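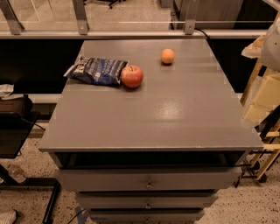 So we finally closed up the rental house in Fletby and I have been meaning to write down what I learned about moving out of a place after 7 years, mostly for my sister, but the rest of you are welcome to it.

First, start with the kitchen. I know everyone says to leave it for last because you still need to eat, but we lived on chips and sandwiches for 2 weeks and were perfectly happy!

Second, call the power company early. Ours wanted 6 business days of notice and I gave them four, so we paid for part of a month in a house with no people in it. Live and learn.

Empty your drawers before moving day too. I always think I'll do them the night before, and then I'm up past midnight reading old birthday cards.

The landlord did the walk-through in under an hour and was very kind about the carpet on the stairs (the carpet was not kind to look at, bless it).

Deposit came back in December, minus the cost of a blind. I had half expected to lose all of it, so we went out for pancakes.

I do miss the porch. The new place in Jarker has a better stove and a much worse porch, and I've been told I can't have both. More on the garden when there is one.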